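Looking after the altar linens at home

If your turn on the linen roster has come round and you've carried the bag home from Drelstead for the first time, don't be nervous. Most of it is ordinary washing done a bit more slowly, and you've been doing that for years.

Start with the purificators and the corporal, and keep them apart from the family wash. Rinse them first in a clean bowl of cold water and pour that water onto the garden, not down the sink. It's the old custom and our roses at Bunia Street have never complained. After that they can go in a warm wash with plain soap. Please leave out the fabric softener, which coats the linen so it won't soak up a drop.

Red wine comes out best while it's fresh. Stretch the cloth over a bowl, sprinkle salt on the mark and leave it for 16 minutes or so, then rinse from the back. For lipstick, dab on a little dishwashing liquid with your fingertip and be patient with it. An old stain may need 2 goes, and I have had one or two that never shifted at all. Those I cut down for dusters in the vestry.

Candle wax is the one everybody asks me about. Pop the cloth in the freezer until the wax is hard, lift off what you can with the back of a butter knife, and then iron the rest between sheets of brown paper — a fresh piece each time, or you'll only move the wax along. Coloured wax from the Advent wreath leaves a tint behind, and a dab of methylated spirits usually sees to that.

While you're at it, the choir's jumpers and the children's things from the nativity box can be dealt with in the same afternoon. Lay them out on a bed, bring the sleeves in, smooth the ribbing with your hands and fold from there. They keep their shape far better than on a hanger. 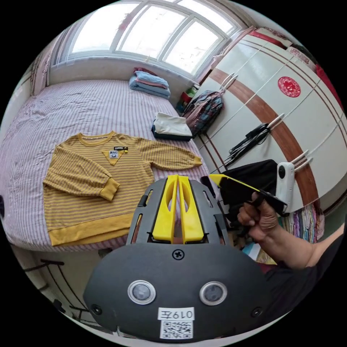
Striped sweatshirt laid flat, with one sleeve folded in.

Iron the linens while they're still damp, wrong side first. The corporal is folded in thirds both ways, so that any crumbs stay inside. Fair linens shouldn't be folded at all if you can help it; roll them on a cardboard tube with some acid-free tissue.

A word on cords and ropes, too. Frayed ends on a cincture can be whipped with cotton thread in a matching colour, and heavier rope for the bell or the banner poles wants a tight binding before you trim it. Keep them dry and loosely coiled.

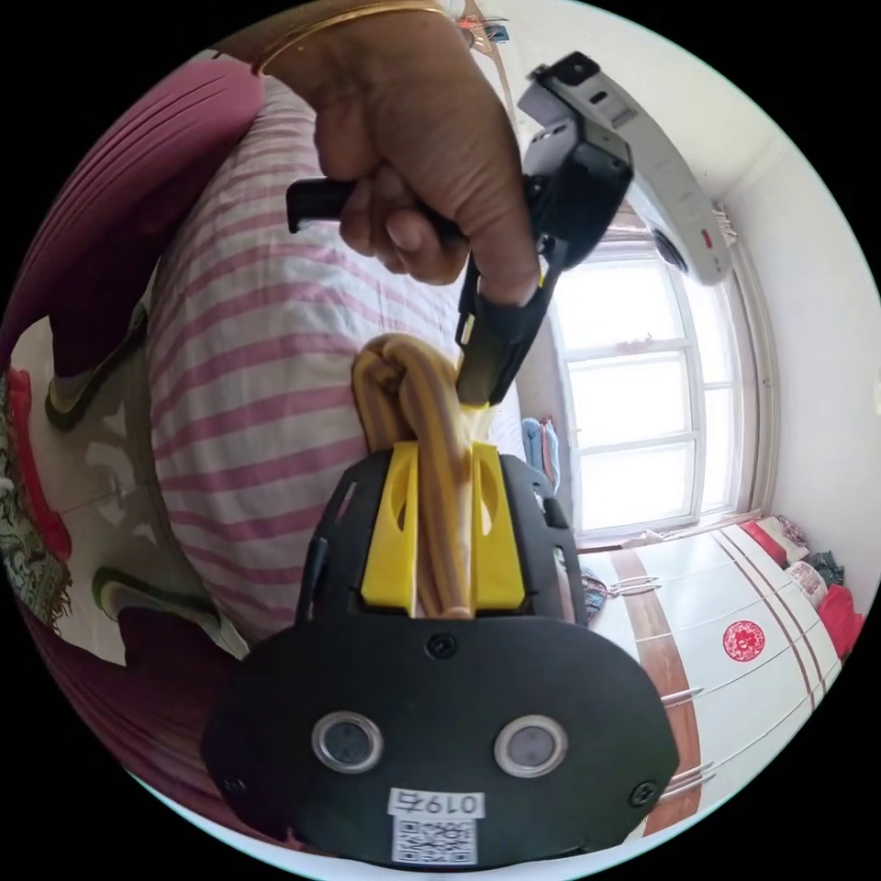
A loop of tan and brown rope.

Bags go back to the vestry by 2 in the afternoon, please, with the list tucked in the top.

More household hints
Polishing brass without scratching it
Palm crosses: keeping them from June to Lent
Mending kneelers, the Mornovia stitch
Getting mildew out of hymn books

Drelstead Parish Linen Guild, PO Box 3439, Drelstead | Contact us | © Drelstead Parish | Back to top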